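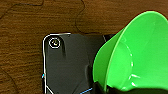
A wrist camera's view of the table, with the green plastic in close on the right.

Oluwatosin Adeyemi would like it known that her paper has one idea in it. She has been told by reviewers that this is too few. "They wanted a second contribution," she says, pouring coffee into a mug that has clearly held screws. "I said the second contribution was that I didn't bury the first one."

The idea concerns what a robot arm ought to do with the picture from its own wrist when something large and close is sitting in the way. Most learned policies take the whole view and hope for the best. Adeyemi's method, which she and Amirul Tarigan call Mukuvitz, asks the network to predict which parts of the wrist view will still matter a moment from now, and to lean on what it remembers of the table for the rest. The name comes from a misheard joke at a lunch neither of them will describe in detail.

"Think about carrying a laundry basket down the stairs," Tarigan says. "You can't see your feet. You saw the stairs before you picked up the basket, though, and you don't forget them because there's a towel in your face." He thinks about this. "I did fall down the stairs once. It wasn't the basket."

The two have shared a lab for four years and finish each other's sentences, usually incorrectly. Adeyemi came from control theory and distrusts anything with more parameters than she has patience. Tarigan came from video compression, where, he says, he learned that most pixels are there out of habit.

Compression is where the trick started. A video codec spends its bits on what changes, and Tarigan wondered what would happen if a policy spent its attention the same way. The first version was a disaster. An object held near the wrist barely moves in the wrist view, so the network decided it was furniture and stopped caring about it. "It ignored the one thing in the room it was responsible for," Adeyemi says. "I have worked with people like that."

The fix took most of a winter. The current version keeps two accounts – one for whatever travels with the hand, one for whatever stays with the table – and a small module decides how much to believe each of them at any moment. When something close covers part of the table, the second account goes on running from memory, with its confidence dropping as time passes. When the view clears, it checks itself against what it can see and takes the correction.

They trained on 637 demonstrations, all of them recorded by hand, most of them by Tarigan, who has opinions about his shoulder. Of those, 465 had the view blocked for part of the run. The others were kept in so that the network would know what a good day looked like.

I ask whether the tables are deliberately untidy. Adeyemi says she stopped clearing them in January and that the results became more believable. A cable across the wood grain is a nice hard case, she explains, as dark thin lines on streaky brown wood are just the sort of thing a network will invent or lose according to mood. Flat black objects are worse. "A shadow falls on black and you get an edge that isn't there. Something shiny catches the light and you get another one. Then you put bright green plastic next to it and the network goes, wonderful, green, I'll look at that."

Does it always look at the green? "The old one did," says Tarigan. "The old one was basically a bull with the wrong color."

The baseline they compare against is an earlier system of their own, Rukton, which Adeyemi speaks of the way other people speak of a first apartment. On the blocked-view tests, Mukuvitz beat it on all but one of the six tasks. The exception was stacking, where it did slightly worse, and the paper says so in the abstract. A reviewer suggested moving that sentence further down. It is still in the abstract.

Why stacking? Tarigan suspects the memory is too loyal. When the pile shifts behind the thing being held, the network goes on believing in the old pile until it gets a clear look. Adeyemi suspects the training data, by which she means Tarigan. They have agreed to test both explanations, hers first.

There has been interest from outside. Hirkex, which makes packing equipment, has asked whether the method could run on its hardware, and was sent a polite answer containing the word "eventually." The module is small, but the memory is updated at every step, and on a cheap board that eats the time the arm needs for moving. Tarigan has a faster version he calls promising. Adeyemi calls it a branch.

By four in the afternoon the coffee is gone and they are arguing over whether the next paper should have a second camera in it. Tarigan is for it. Adeyemi points out that with a second camera there would be less of a problem to solve, and that she has only just gotten fond of the problem.

"We could put the second one somewhere useless," Tarigan offers.

She writes that down.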